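Search Pindell news Enter keyword Go

PINDELL OPENS SATURDAY TEA ROOM AT THE OLD GRARNDALE STATION

Grarndale, April – Pindell, the family tea merchant, is delighted to say that its first tea room will open its doors this month in the old station building at Grarndale, and everybody who has ever asked us over the counter whether they might sit down with a cup is warmly invited to come and do just that!

The tea room will open every Saturday from ten in the morning, with 42 seats, a short menu of loose-leaf teas and a long table by the old ticket window for anyone who fancies company. There will be cakes from Brotik, the bakery across the road, including the ginger loaf that our regulars already know rather too well.

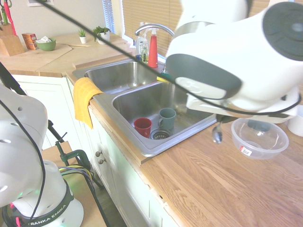

Visitors can choose from 19 teas, among them Kubo, a gently roasted green tea that our founder, Genji Tanabe, has been blending at home for his own breakfast for longer than he cares to admit. It goes on general sale for the first time on opening day.

"I have always thought tea tastes better when somebody else has put the kettle on," said Genji Tanabe. "We had more than 1382 cards back when we asked customers what they wanted from us, and so many of them just said a chair and a proper mug. Well, we have found the chairs."

Toshio Hayashi, who will manage the tea room, will also host a tasting at 2 pm each week, free of charge, with plenty of time for questions and second helpings.

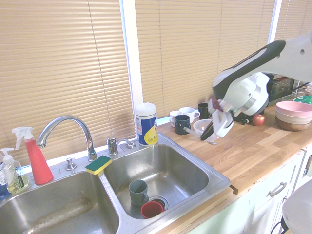

A mug and a red cup in the sink, with the sponge close by.

Dogs are welcome on leads, and there is a ramp at the platform entrance.

Recent news
Spring blends now in the shop
Brotik ginger loaf returns
Gift tins: last posting dates

Contact Pindell press desk | © Pindell | Back to top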